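Imar liefert Mittagessen jetzt auch an kleine Kitas – Küche Louro startet im Juli

Pressemitteilung
18. Januar 2018

Hirkent. Der Schul- und Kitaverpfleger Imar baut aus. Neue Küche am Standort Louro, Start der Auslieferung im Juli. Dann gehen täglich bis zu 563 Mittagessen zusätzlich raus, vor allem an kleine Einrichtungen, die bisher keinen Lieferanten gefunden haben. Bestellungen für das neue Kitajahr sind ab sofort möglich.

Worum es geht

Viele Kitas im Raum Hirkent haben nur eine Gruppe, manchmal zwei. Für die meisten Caterer zu klein – Mindestmengen, Anfahrtspauschale, lange Vertragslaufzeit. Die Folge: Brotdose oder Abholung vor dem Mittag. Für berufstätige Eltern schwierig. Imar senkt deshalb die Mindestabnahme auf 20 Portionen pro Tag. Keine Anfahrtspauschale innerhalb des Liefergebiets. Kündigung zum Monatsende möglich.

Gekocht wird in Louro im sogenannten Cook-and-Chill-Verfahren: vormittags garen, schnell runterkühlen, am nächsten Tag in der Einrichtung fertig erhitzen. Gemüse bleibt bissfester als nach drei Stunden in der Warmhaltebox, und die Kita bestimmt die Essenszeit selbst. Die Öfen dafür stellt Imar leihweise, Einweisung des Personals inklusive.

Speiseplan

Zwei Menülinien, eine davon immer vegetarisch. Fisch einmal die Woche, Fleisch höchstens zweimal. Rohkost oder Obst jeden Tag dabei. Süße Hauptgerichte nur noch alle vierzehn Tage – das war in den Elternrunden der am heftigsten diskutierte Punkt. Allergiker-Essen wird einzeln verpackt und farbig gekenzeichnet, ohne Aufpreis.

Ketchup, Obst, Teller: Was auf den Kindertisch gehört 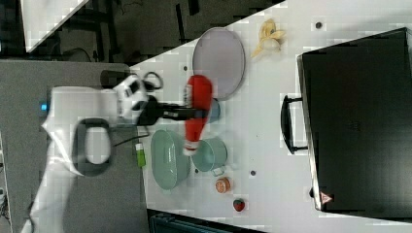
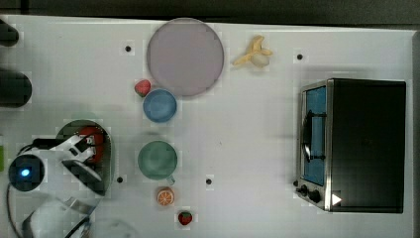 Ketchup bleibt, aber in Maßen

In den Elternrunden kam die Frage jedes Mal. Die Antwort von Imar: Ketchup gibt es weiter, zu ausgewählten Gerichten, nicht als Dauergast auf dem Tisch. Ausgegeben wird von den Fachkräften. Dazu kommt eine eigene Tomatensoße aus der Küche Louro, ohne Zuckerzusatz. Im Testessen wurde sie gut angenommen, bei den Kleineren besser als bei den Vorschulkindern. Das Rezept wird bis zum Start noch mal überarbeitet, mehr Karotte, weniger Zwiebel.

Ernährungsbildung mit dem Projekt Prolier

Parallel zur neuen Küche läuft Prolier an, das Bildungsprojekt von Imar für Kinder ab drei Jahren. Inhalte: Obst und Gemüse erkennen, riechen, benennen, Tisch decken, selbst auffüllen. Ein Durchgang dauert 2 Wochen und lässt sich in den normalen Gruppenalltag einbauen. Materialkiste kommt mit der Essenslieferung und wird auch so wieder abgeholt. Für Einrichtungen mit laufendem Liefervertrag ist Prolier kostenlos, alle anderen zahlen eine Leihgebühr von 182 Euro pro Durchgang.

Wichtig für die Planung: Die Kisten sind begrenzt, Vergabe nach Eingang der Anmeldung. Bitte Wunschzeitraum und einen Ausweichtermin angeben.

Bestellung und Probeessen

Einrichtungen können vorab ein kostenloses Probeessen bekommen, beide Menülinien, Lieferung frei Haus. Formular auf der Internetseite von Imar unter „Kita und Schule“, dort auch der Musterspeiseplan und und die Allergenliste zum Runterladen. Bestelländerungen im laufenden Betrieb: bis acht Uhr am Vortag, online oder telefonisch. Krankmeldungen einzelner Kinder ebenso.

Schulen in Hirkent werden wie bisher aus der Stammküche beliefert – hier ändert sich nichts, auch nicht bei den Preisen.

Über Imar

Imar kocht für Kitas und Grundschulen in Hirkent und Umgebung. Stammküche in Hirkent, zweiter Standort in Louro im Aufbau. Eigene Fahrzeuge, eigene Fahrer.

Pressekontakt

Imar, Pressestelle, Hirkent
Abdruck honorarfrei, Belegexemplar erbeten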